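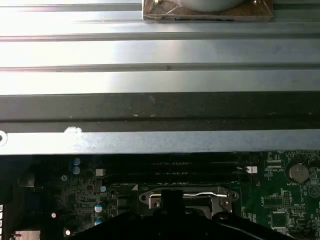 The case against my old desktop was put to me by a young man at a counter, and it took him less than a minute. The machine was eleven years old, he said, and at that age you are throwing good money after bad. I asked which part was bad. He said it was more of a general thing.

I have been hearing about the general thing for most of my adult life. Stuff wears out, parts get scarce, the new one uses less power, and anyway your time is worth something. Each of these claims is true now and then. What bothers me is how rarely anyone selling me a replacement is able to say which of them is true today, of the object on the counter.

So I took it home and asked Leena Lappalainen, who used to fix cash registers and has opinions. The power supply was dying. She put in another one and charged me lunch. The replacement I had been quoted, a Lindik with a nice thin case, was $789 before tax, and the young man had already started typing in my address.

One story proves very little, I know. I distrust repair stories in general, including my own, since people who fix a toaster tell everyone and people who ruin one keep quiet. My brother-in-law took apart a dishwasher two winters ago and we still don't bring it up at dinner. If you only listened to the fixers you would think every dead appliance in America was one loose wire away from another decade.

But the other side never has to show its work at all. Take the idea that newer is greener. The brochure for the Doolan refrigerator my neighbor bought says it will save energy every year, and I believe it. It doesn't say what it took to dig up, melt, mold, ship and deliver the thing, or where her old one went. She asked the delivery crew. "They said it gets recycled," she told me, "and then they said they didn't really know." Maybe the sums come out in favor of the new fridge. They often might, with fridges. I would just like to see somebody do them before I'm asked to feel virtuous about a purchase.

Or take the warranty. When I bought a washing machine I was offered four extra years of cover. The salesman, who had spent ten minutes telling me how solid the drum was, now wanted me to picture it flooding my basement. I have never understood how people keep a straight face through that turn.

The makers do have a decent argument, and Heather Prendergast made it to me better than any of them have. She ran the parts desk at an appliance dealer in Grorkbridge for years. Keeping spares, she says, costs real money. Shelves, people, insurance, and a warehouse full of door hinges for a model that sold badly. If a company has to stock every part for fifteen years, that goes on the price, and the family with the least to spend pays it along with everyone else. I think she is right about this. I also notice that the price has gone up anyway, and the hinges are gone.

What about laws? Every so often a bill comes along promising us the right to repair, and my friends forward it to me as though it were my birthday. I read them when I can. The ones I've read are full of holes. A company may have to sell you the part but can ask what it likes for it. It may have to publish the manual but not the code that makes the machine accept the part once it's in. My Jirnia vacuum has a battery I can legally replace, which costs more than half of what the vacuum did. Nobody is stopping me. I have the right. I also have a vacuum in the closet that runs for three minutes.

I'd settle for something smaller than a grand new right. Put a number on the box: how many years will you sell parts for this, and what does the most common one cost? Companies know both figures. They plan around them. If the answer is two years and half the price of the machine, fine, print that, and let me decide whether I'm buying a washer or renting one.

I don't expect to get it. A number like that is easy to compare, and I suspect that is the trouble with it. Meanwhile I've gone back to asking the same dull question at every counter, which part is bad, and waiting. Last month it was a printer. The woman looked at it, looked at me, and said the roller, probably, and that they didn't carry those. I wrote down the part number and left.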